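4.2 Stance selection before grasping

A mobile manipulator that works in a kitchen has to settle two things before it closes its fingers on anything: where to put its base, and which object to take first. In most pipelines these are handled by separate modules. The base planner returns a pose from which the target is inside the arm's reach, and the grasp planner then works with whatever view and clearance that pose happens to give. We found in early trials that this split accounts for a large share of failed grasps on cluttered counters. The base stops at a pose that is reachable on paper, and the arm then finds that a second object stands in the approach corridor, or that the counter edge limits the wrist angle.

The method in this section scores base poses and grasp candidates together. We call the joint score the stance score. It is computed on a set of base poses sampled around the support surface and a set of grasp candidates sampled on each visible object. For a base pose b and a grasp candidate g, the score is the product of three terms: a reach term r(b, g), a clearance term c(b, g), and a view term v(b, g). The reach term comes from a precomputed map of arm configurations and drops to zero outside the workspace. The clearance term is the smallest distance between the swept volume of the gripper and any object other than the target, clipped at a fixed upper bound. The view term is the share of the target's surface that the head camera would see from b if all other objects stayed in place.

A product was chosen over a weighted sum because a pose that fails badly on one term should not be rescued by the other two. A sum with tuned weights did slightly better on the training layouts and worse on held-out ones (see Section 5.3), and the weights had to be tuned again each time the gripper geometry changed.

4.3 Simulated environments

All training and most of the evaluation were carried out in simulation. We used the Vosholm layout generator to produce furnished kitchens and the Fikura physics back end for contact. Each layout contains at least one free-standing surface with open floor on two or more sides, so that the base planner has a real choice of approach. Layouts in which the island is boxed in by furniture on every side were dropped during generation.

The training set has 3189 episodes and the held-out set has 1443. The split is made by layout and by object instance, so no kitchen and no object mesh appears in both. An episode starts with the base parked at a random free pose and the arm in its travel configuration. It ends when the target object has been lifted clear of the surface and held, when the time limit runs out, or when any part of the robot touches the furniture with more than the allowed force.

Surface materials are drawn at random from a library of stone, wood and plain finishes. Veined and mottled stone gave the depth model more trouble than we had expected. The simulated sensor noise depends on local texture and on the angle of the surface to the camera, and the combination of a pale patterned top and a shallow viewing angle led to small false ridges in the height map. Without filtering, these ridges were read as thin obstacles, and the clearance term dropped for grasps that were in fact free. We apply a plane fit to the support surface and discard any height residual below a fixed threshold before the clearance term is computed.

Figure 3 gives one view of the simulated setting. The gripper is beside the left edge of the island and is not in contact with either bottle. The taller yellow bottle is a little closer to the viewpoint than the teal one, which stands behind it and to the left. Pairs of this kind are common in the held-out set and are the main case for which the joint score was designed. When two upright objects stand near each other, the clearance term changes quickly with the approach direction, while the reach term changes slowly, so a planner that looks only at reach has little reason to prefer one side of the island over another. 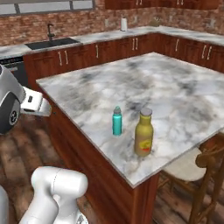

Why is the base pose chosen again after every grasp attempt?
The first attempt often shifts an object or reveals a surface that was hidden before, and both change the clearance and view terms. Rescoring the sampled poses costs little next to the time needed to drive, and the base only moves if the new best pose beats the present one by a set margin.

Figure 3. Simulated kitchen with a marble-topped island, two bottles on the counter, and the robot's gripper at the left.

The margin mentioned above was added after we saw the base move back and forth between two poses with nearly equal scores. This happened most often near island corners, where poses on either side of the corner give similar reach to the same object. With the margin in place the base moved at most 2 times in nearly all held-out episodes. The remaining cases involve stools or chairs pushed against the surface, which remove a band of good poses and leave the planner with choices on either side of the gap.

4.4 Sampling of base poses

Base poses are sampled on a strip of floor that follows the outline of the support surface. The inner edge of the strip is set by the footprint of the base plus a safety distance, and the outer edge by the longest horizontal reach of the arm at counter height. We draw 100 poses per scene. Poses that collide with furniture are removed before scoring, and the rest are ordered by stance score. The heading of the base is not sampled freely. It is drawn from a narrow band around the direction to the centroid of the visible objects, which keeps the head camera pointed at the work area.

Raising the number of samples gave small gains in score but no clear gain in success rate. Lowering it hurt mainly in scenes with seating along one side, where only a few of the sampled poses survive the collision check. A denser strip in the parts of the floor next to seating might help here. We did not try it.

Seating under a counter overhang needs separate care. The legs and back of a stool are thin, and the occupancy grid at our working resolution tends either to lose them or to swell them into a solid block. We chose the second kind of error. Treating a stool as a solid block rules out some poses that a careful operator would use, but contact with a stool leg during the final approach was the most frequent cause of early episode end in the pilot runs.

4.5 Baselines

We compare against three planners. The first, Reach-First, picks the base pose with the highest reach term for the nearest object and then plans the grasp. The second, View-First, picks the pose from which the most object surface is visible and then plans the grasp. The third is the Takden planner, a learned base placement model that takes the height map as input and returns a single pose. We retrained the Takden planner on our training episodes with the settings supplied by its authors, and gave it the same filtered height map that our own method receives. All four methods share the same grasp sampler, arm controller and stopping rules.

The shared grasp sampler is a simple one. It proposes side grasps at several heights on upright objects and top grasps on low ones, with the finger opening set from the local width of the object. For tall bottles the sampler favors the cylindrical part of the body over the shoulder, where the contact patch is small and the object can tilt as the fingers close. Caps are left out of the candidate set. A parallel gripper can hold a narrow cap, but under the friction values used in Fikura the bottle then swings during the lift, and the swing often ends in contact with a neighbor.

4.6 Limits of the simulated setting

Three aspects of the simulation are likely to flatter all methods. Bottles are rigid and their mass is fixed for each mesh, so a grasp that would dent a thin plastic wall counts as a success here. The floor is flat and the wheels do not slip, so the base arrives where the planner asks it to within a small tolerance. Finally, lighting changes between layouts but not within an episode, and the reflections on polished tops are weaker than those we see on the physical counter in our lab.

To get some sense of the gap, Shiyu Zheng ran a reduced version of the protocol on the physical robot, using a single counter and a small set of household bottles. The ordering of the four planners was the same as in simulation, with a smaller distance between the joint score and the Takden planner. Most physical failures came from depth gaps on shiny surfaces, which our filter does not address. The depth completion step of Kolář was tested as a replacement and filled most of the gaps, at the price of slightly rounded object outlines that made the side grasps less exact. We therefore report the physical results in Section 5.5 with and without this step.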